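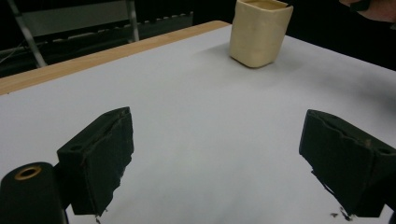 How to Fish for Surfperch from the Beach Without Buying a Boat, a Truck or a New Personality

Surfperch are the fish you catch when you can't afford to catch anything else. They live in water you can reach in rubber boots, they bite on bait you can dig up yourself, and they fight well for something the size of a dinner plate. I've been after them at Bendoddale for years and have been skunked there in every kind of weather, so consider me qualified.

What to bring

A medium spinning rod, nine or ten feet long, will do for everything on this page. Mine is an old Pluvia with a tip guide I've glued back on twice. Spool the reel with 12-pound mono. Braid casts farther, but sand gets into it and the fish are closer than you think. You'll also want size 4 hooks, a few pyramid sinkers from one to three ounces, pliers, a towel you don't love, and your license. The warden at Bendoddale has heard the one about leaving it in the other jacket.

Tying the rig

Do this at home the night before, sitting down, with a light on. Cut three feet of 20-pound leader. Tie a swivel to one end and a snap to the other for the sinker. Put two dropper loops in between, a foot or so apart, and loop a hook onto each.

Tie more rigs than you plan to use, because the rocks at the south end will take a couple as rent. Wet every knot before you pull it tight, and trim the tags short. Loose hooks are the real hazard of the evening, so clear everything off the table and drop them into something heavy with a wide mouth. A squarish ceramic cup with thick, lumpy walls like this one is about right, and harder to knock over than the plastic bag the hooks came in. Just retire it from coffee duty first. 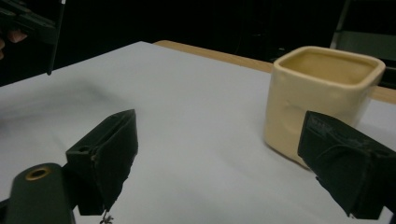

Finding the fish

Get there two hours before high tide and then do the hard part, which is standing still and looking. Waves break white over the sandbars and go flat and darker over the troughs. Perch cruise the troughs, picking off whatever the surf digs loose. If you see a rip pulling sand back out, fish the edge of it.

Most beginners cast as far as they can, over the fish and onto the bar behind them. Start short. Your first cast should land where you'd be embarrassed to have anyone see it land.
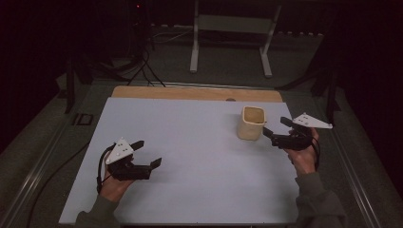 How long should I stay in one spot before moving?

Give it ten minutes, or four good casts with fresh bait, then walk 50 yards and start over.

Baiting and casting

Sand crabs are best, and the soft-shelled ones are best of all. Dig where the wet sand dimples as a wave slides back. Run the hook in through the tail end and let the point just show. When you can't find crabs, use a two-inch strip of camo sandworm — the Witness brand holds up fine — and let it trail.

Cast, let the sinker settle, and take up slack until you feel it. Then crank slowly, a turn or two, and pause. A perch bite is two quick taps followed by weight. Lift the rod and keep reeling, and let the next wave slide the fish up to you.

Big females in spring are often full of live young, so I put those back. Check the current limits before you go, and again if your last check was from the bait shop wall at Quezada, where the poster has been up since November.

Rinse the reel in fresh water when you get home. I say this every time and do it about half the time, and my drag sounds like a pepper mill.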